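Vindilo Wipe-Clean Tablecloth, Floral

Item 2790-7
Sold by Wivosance Home

We carry three lines of table covering and this is the cheapest. The maker calls it "stain-proof." We don't. Tomato sauce left overnight marked our store sample, and turmeric marked it in an hour.

What it does well is ordinary kitchen duty. Crumbs, flour and spilled coffee come off with a damp cloth, and the hem hasn't frayed after 25 washes. The maker says you can put a hot pan straight on it. Use a trivet.
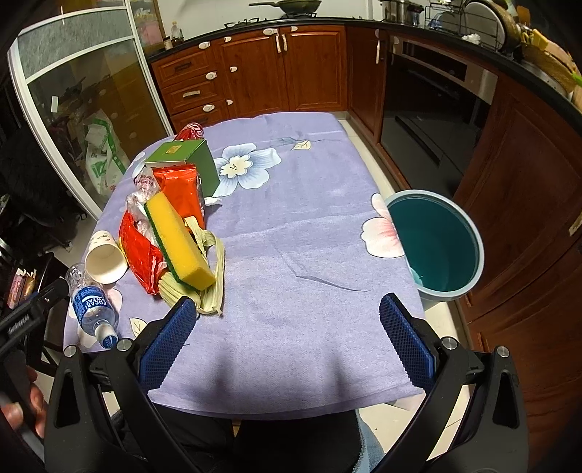 Lavender floral, with sponge and corn husks.

Sizes run short. Measure your table and add 7 inches on each side, whatever the chart on the package says. The fold lines are stubborn too — ours took until April to drop out, and the "relaxes in minutes" sticker should be ignored.

Vindilo also sells a matching spray, Jatoi, that is supposed to renew the surface. We tried it against plain dish soap and couldn't tell the two sides apart, so we don't stock it.

If you want something heavier, look at the Arnon. It costs twice as much and lies flat on the first day.

Care: machine wash cold, line dry, no bleach
Customer reviews: 193
Returns: unopened packages only
Page updated Jan 2, 2019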